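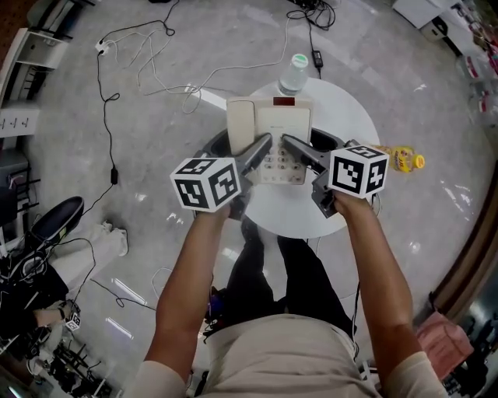
Boglárka Szekeres
Office Communication, Unit 4: The Desk Telephone and the Front Office
Handout, revised 19/10/2018

Read this before the practical session. The exercises at the end are to be handed in on paper.

1. Background

Most small offices still keep at least one corded phone. It draws its power from the line or from the exchange box in the building, and it stays in one place, so everyone knows where to find it. Many firms have moved their outside lines to internet calling but kept the old sets on the desks by means of an adapter. For the person answering, very little changes.

A private branch exchange (PBX) is the equipment that connects the phones inside a building to each other and to the outside lines. Each phone has an extension number, usually two to four digits. A call between two extensions does not use an outside line. To call out, the user normally dials a prefix first, often 9 or 0.

2. Extension plans

An extension plan is a list of who can be reached at which number. Good plans group numbers by department. At Jernton, the furniture wholesaler we use as our case in this unit, all extensions starting with 6 belong to the front office and sales. Reception is 635 and the order desk is 671. The warehouse at Wutholm is on a separate exchange and has to be dialed as an outside call.

The plan should carry the date of its last change. Old copies taped to walls are a common source of misdirected calls.

3. Answering

Give the name of the firm, then your own name, then a greeting. Keep it short. Have paper and a pen within reach before you lift the handset. If the caller does not say who they are, ask before you transfer.

Hold: ask first, and wait for the answer. Go back to the caller at least once a minute.

Blind transfer: the call is passed on without speaking to the colleague. Use it only when you know the colleague is at the desk.

Announced transfer: you speak to the colleague first, give the caller's name and the matter, then connect. This is the default in this course.

4. Taking a message

A message form needs the caller's name and firm, the number, the time of the call, the matter in one or two lines, and what was promised. Read the number back in pairs of digits. Spell foreign names back letter by letter. Write "will call again" or "please call back", never both.

Weak: "Pintér called about the invoice."
Better: "Mrs. Pintér, Sumura accounts, 11:00. Invoice 63 has the wrong delivery address. Wants a corrected copy. I said you would call back today."

5. Exercises

a. Draw up an extension plan for an office with a reception, a sales team and a repair shop. Leave room for new staff.
b. Rewrite the weak message above for a caller who refuses to give a reason for calling.
c. In pairs, practice an announced transfer from 635 to 671. Swap roles and repeat with the order desk busy.
d. Write the greeting you would use at Jernton. Two sentences at most.

Reading for next time: Unit 5, voicemail greetings and after-hours calls. The September version of the reader has the old page numbers, so go by the section titles.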